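Skydiving club returns to Beromine after two years away

April 10, 2019

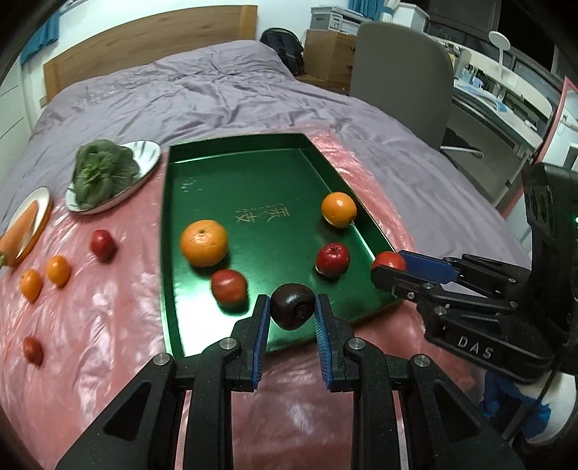 A smaller field this time

The Skovitent jump club will be back over Beromine in July, with 80 jumpers signed up and a cap of 100. The last meet, held at the Hidier airstrip, drew around 1000 spectators and left the access road blocked until dark.

Parking moves to the Kanaan side of the field. Wing exits are off the program. The club dropped them after its insurer asked for a second safety plane, and members voted to spend the money on new radios.

Jumps start at 9 a.m. and stop if the wind picks up. Admission is free.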